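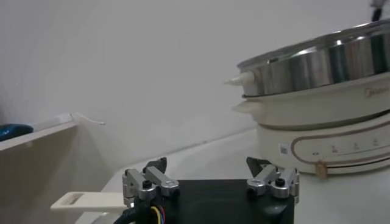 The Trernodel gripper beside a Midea cooker at the Undbridge shared workshop.

04/11/2018

UNDBRIDGE WORKSHOP OPENS ITS GRIPPER BUILD TO MEMBERS

Undbridge Workshop is pleased to announce that Trernodel, its kitchen robot arm, is open to all members. The two-finger gripper was built by Kartini Liew and Shahnaz Weerasinghe over 31 evenings. Build sessions will resume in May, with places for 20 people. Drawings may be requested at the front desk.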